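Teaching by hand and by remote control: garment handling
Speaker notes, Elfriede Rothe, Noterus

Slide 5. The task
Flatten and fold one T-shirt with two arms. Two ways to show it: move the arm by hand through the motion, or drive it from a distance. We record joint angles, gripper state and video in both cases. Say early that the tape grid is for placing the shirt between runs. The policy is not given the grid as an input.

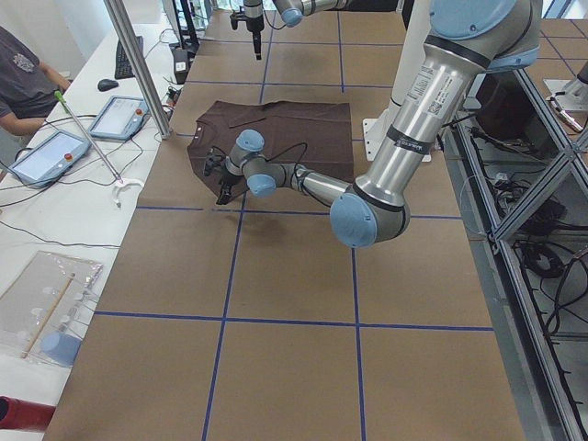 Gripper at the collar end of the shirt, second arm clear of the cloth.

Slide 6. Hand guiding against remote control
Hand guiding gives good contact and poor video: the teacher's arms cover the cloth. Remote control keeps the view clear, but the teacher feels no force and tends to grip too low. Sorkico data set: 100 demonstrations, all by remote control. Mention that 8 were dropped for late gripper closing. Leave the Ki comparison for questions.

Slide 7. Corner grasps
Point at the right gripper: it has the top right corner and the edge is slightly raised. The left gripper is open, near the other corner, not yet in contact. Teachers must pause before the second grasp, or the two actions blur together in training. 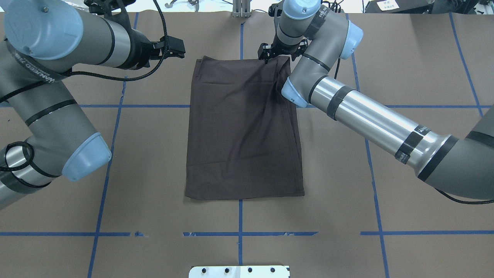 Slide 8. What went wrong at Dolldale
Two teachers, two habits. One lifted before closing the second gripper, the other after. Go to the plot.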